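Why do wires wear a coat?
A page for curious readers from 9 years old

Flarkley Children's Science Pages. Updated 2025-06-03

Look behind a lamp, or under the desk where the computer lives. You will find wires, and they are almost never plain metal. They are red, black, blue, white, sometimes green with yellow stripes. If you could look inside one of them, you would find metal in the middle. Why do we hide good metal under plastic? And why so many colours?

Let us start in the middle and go outwards.

The metal road

Electricity in a wire is very, very small particles moving along. They are called electrons. In some materials the electrons can move easily from place to place. We call these materials conductors. Copper is a good conductor, silver is even a little better, and aluminium is also good. Silver costs a lot of money, so most wires at home are made from copper.

Sometimes you see a wire that is silver in colour, and you may think it is real silver. Usually it is copper with a thin skin of tin. The tin protects the copper from going dark and helps when somebody wants to join the wire to another one with solder.

The coat

In other materials the electrons are almost stuck. Plastic, rubber, glass and dry wood are like this. We call them insulators. The coat on a wire is an insulator, so the electricity stays on its metal road and does not go into the next wire, the table or your hand.

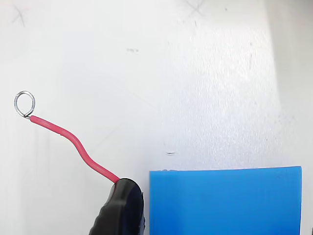
A red coat on the wire, and a small loop of bare metal at the end.

The end of a wire often has no coat. Electricity can only pass from one piece of metal to another if they touch, so the plastic must be taken away in the place where we make the join. The tool for this is called a wire stripper. It has small round holes in its blades, and each hole fits one thickness of wire. It cuts the plastic but leaves the metal whole.

A bare end can be bent into a loop to go around a screw. When the screw is turned, it presses the loop flat and holds it.

What was there before plastic?

The first electric wires had quite strange coats. People wrapped them in cotton, in silk, or in paper with oil. For long cables under the sea they used gutta-percha, a kind of natural rubber which comes from a tree. Cotton is fine when it is dry, but when it becomes wet it lets some electricity through, and mice like to eat it.

At the small museum of Kellia you can see an old house cable with a cotton coat in brown and gold. It looks more like a shoelace than a wire! The museum has 284 pieces of cable in its drawers, and children may touch many of them.

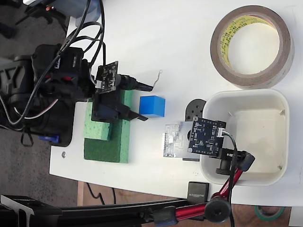 Later came rubber, and after that plastic. Plastic can be made in any colour, it bends without breaking, and it does not mind water very much. But it does not like to be too hot. Many ordinary wires have a small number printed on the coat, for example 70. This tells us that the metal inside should not become hotter than 70 degrees Celsius. Wires for ovens need a stronger coat, often made from silicone.

One wire or many?

There are two families of wire. The first has a single piece of metal inside and is called solid wire. You can bend it and it stays bent, like a paper clip. It is good inside walls, where nothing moves.

The second family has many thin hairs of metal, twisted together. It is called stranded wire. It is soft and can be bent again and again, so we use it for headphones and for chargers — all the things that we carry and pull.

Try this with a paper clip: open it, then bend it back and forward in the same place. After some turns it breaks. A solid wire gets tired in the same way.
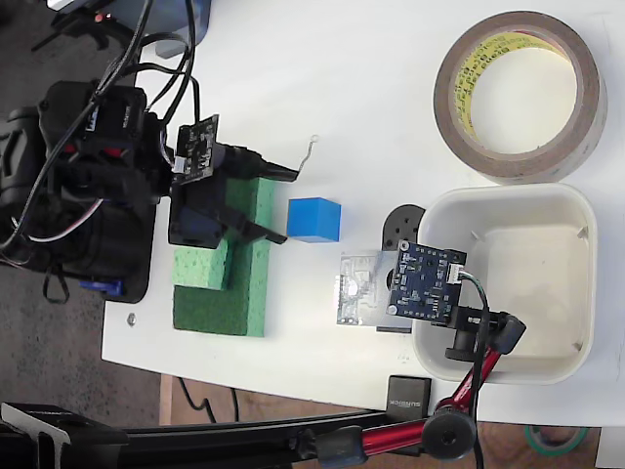 And the colours?

The colours are a message from the person who put the wire there to the person who will repair it later. In toys and other things with batteries, red very often goes to the plus side and black to the minus side. In the walls of a house the rules are different, and they also change from country to country. In Britain brown, blue, and green with yellow have each their own job.

A colour is only a promise, and sometimes a person used what was left in the box. So an electrician always measures first.

Words to remember

Conductor: a material where electricity moves easily.
Insulator: a material where electricity almost cannot move.
Solder: a soft metal which is melted to join wires.
Strand: one thin hair of metal in a stranded wire.

Stay safe

Never cut or open a wire that belongs to a plug, also when the plug is out. If you see a cable with a broken coat, do not touch it and tell an adult.

Next page: What is inside a battery?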